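We use cookies to remember your newsletter settings. Accept | Manage

Bench notes: a month with the Bekura gripper kit

I've had the Bekura kit from Akstead on my table since September, and I keep finding excuses to stay late with it! You get the fingers, the mounts, a wrist camera and the Kanaan software, all for $1760 (the arm is extra, so budget for that).

Most of my testing has been plain old picking up. Kitchen stuff, pens, sweets, whatever's handy.
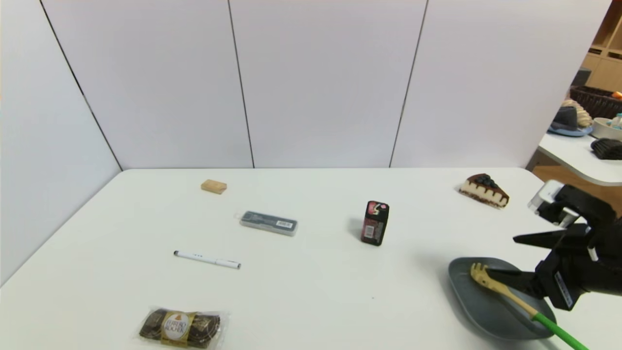
Going in for the green-handled server on the plate.

Sawsan Azar, who runs support at Akstead, told me to start with long thin things and leave the boxes for later. Good advice. A handle gives the fingers plenty to close on, and you learn a lot about your approach angle in one afternoon.

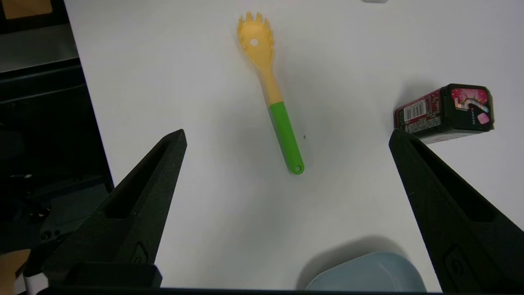 The slotted fingers swap out with a couple of screws, and a spare pair costs $98. I did 208 picks before I felt like I knew the thing – and I'd still call myself a beginner with anything in crinkly wrapping.
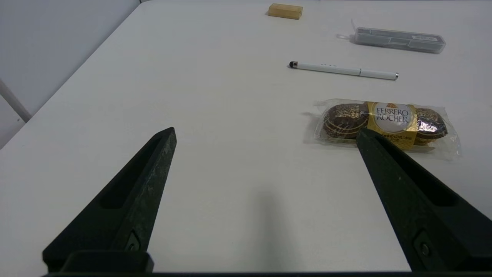

Setup is the part I'd grumble about. The Kanaan calibration took me 60 minutes the first time, mostly because the manual assumes you've owned a Fovach before (I haven't). There's a newer guide on the way, Sawsan says.

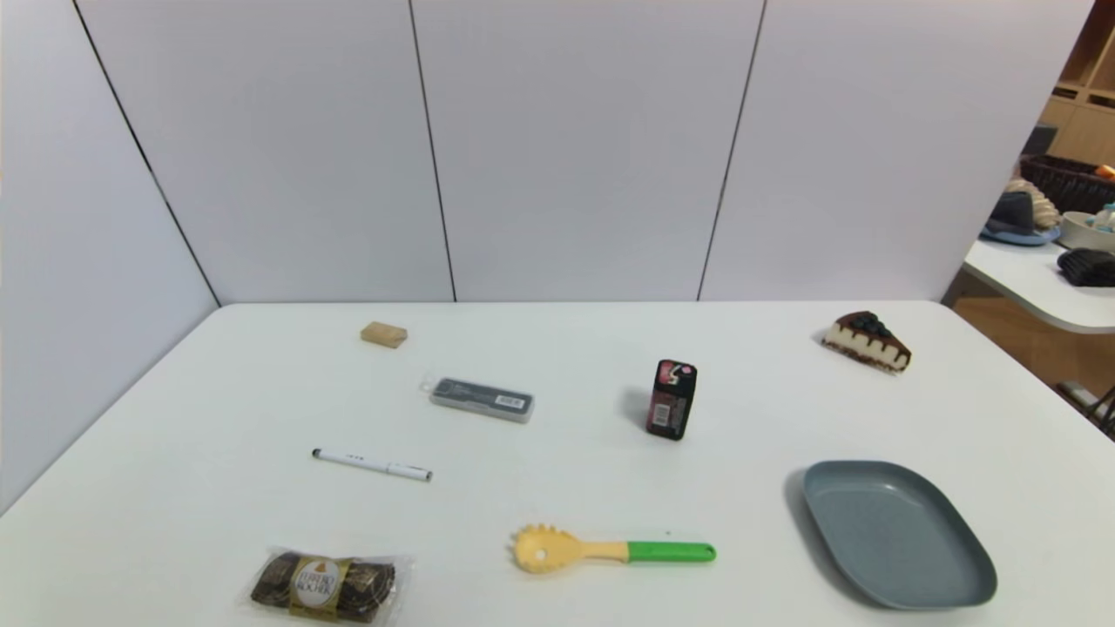

My other tip is to spread your items out and give yourself lots of bare table. I crowd mine when I get excited, and then I'm chasing pens. Next month I'm trying the soft finger pads, so send me your questions before then!

14 comments | 37 shares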